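Pinow at home – build gallery

Welcome to the Pinow page! Pinow is the two-armed robot that Ciarán Madigan and I have been putting together since April, first on a bench at the Bullgate shared workshop and now in my living room, where there's a bit more floor to play with. We wanted a machine that could handle soft, floppy household stuff, so most of our evenings go into arms and grippers. Walking can wait.

A few notes for anyone building along with us:

The arms took the longest by far. I redid the cable routing at the elbows twice, and Ciarán still wants a third go at it. If you're starting fresh, leave more slack than you think you need and do a full slow sweep of every joint before you clamp anything down.

Screws! We bought a bag of 500 and I'm still finding them in the rug at Bullgate. Put a dab of removable threadlocker on the ones in the joint housings.

Our grip program is called Nostine (Sinéad Moriarty named it, ask her). It has 39 saved poses so far, and 8 of them are for cushions and pillows. Both arms have to squeeze at the same moment or the pillow swings off to one side, so the two sides now share one clock. That change made me happier than anything else we did all summer.

Speed is held at 50 percent indoors. It looks slow, but I love watching it – you get time to see each joint do its part.

Next up are folded towels, then a blanket if we're feeling brave. Sinéad is also drawing a softer fingertip pad that we hope to mold at the workshop. Files and the parts list go up once I've cleaned out my rude comments.

Page updated October 2021. The newest picture goes last.
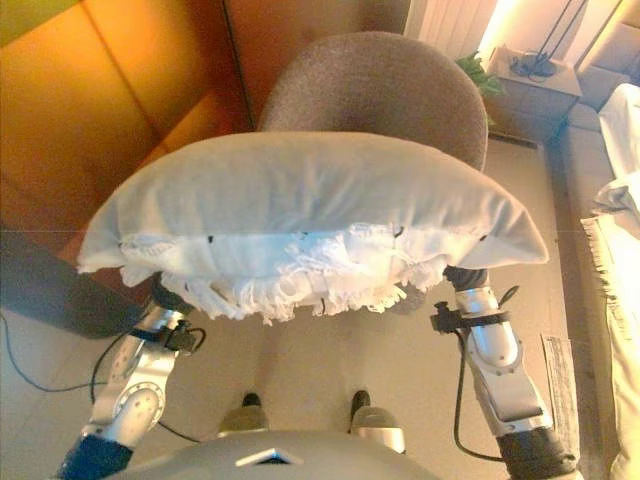 Two-arm hold on the fringed pillow, one gripper at each side. Love that shaggy trim!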